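# Call for participants: two-arm laundry build, Distbridge shared workshop

We are looking for two people to join a humanoid build that has been running in the back half of the Distbridge workshop since March. The task is household laundry: pick a garment out of a basket, hold it clear of the floor, and lay it where it can be folded. Both arms move and grip. The software that decides where they should go next needs more hands on it than we have.

The places are unpaid. Travel within the Voltcombe area is refunded and members' bench fees are waived for the length of the project. 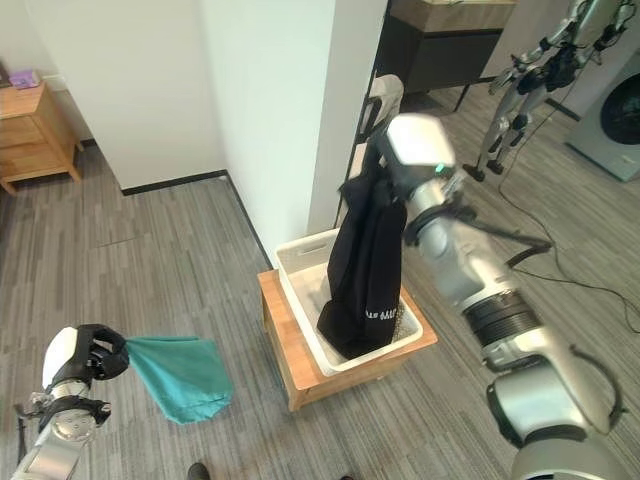
*Seren Prothero*

Current work is on two garments at once, one teal and one black, with a gripper on each. Cloth is awkward to plan for. A garment held by a corner hangs differently from the same garment held by the middle of its top edge, and a grasp that suits lifting often leaves the hem bunched. We want a planner that looks at the hanging shape and picks the second grasp from it. At present the second grasp is chosen by a fixed rule written in an afternoon.

## Place one: grasping and hand hardware

You would look after the hands and everything from the wrist outwards. That means fitting and checking finger joints, routing cable so that it does not snag on cloth, and keeping the wrist cameras in calibration. The fingertips have a dotted, textured pad, and we need grip measurements for it on cotton, fleece and polyester. The wrist view is often crowded by the fingers and by whatever fabric is nearest the lens, so part of the job is deciding which of those images are worth keeping.

Needed:

- comfortable with small fasteners and a torque driver
- able to read a wiring diagram and correct one that is wrong
- some Python, enough to log a sensor and plot the result

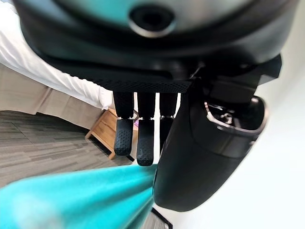
## Place two: motion and data

You would work on arm paths and on the recordings. The archive stands at 3634 episodes, of which 800 have been labelled by hand. Labels cover grasp point, garment type and whether the hem touched the carpet. Hjalti Ásgeirsdóttir wrote the labelling tool and will show you how it behaves, including the parts that crash.

Needed:

- working knowledge of inverse kinematics
- C++ or Python to a standard others can read
- patience with labelling – plan on two hours of it a week

Useful, though we can teach it: experience of keeping two arms from reaching into the same space. With a garment in each hand the loose ends swing, and our collision model treats cloth as if it were not there.

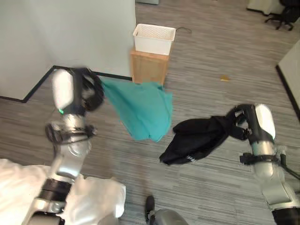 ## Practical details

Sessions run in the evening from 7 pm, two a week, for 8 weeks. The workshop is on the first floor of the Nørgaard building, with a goods lift. New starters do the emergency stop induction before working within reach of the arms.

## How to apply

Write to Seren Prothero at the Distbridge workshop desk with a page on something you have built, what failed in it, and which place you want. Photographs or a link to code are welcome. CVs are not needed. Members of the Cistenstead group may apply on the same terms.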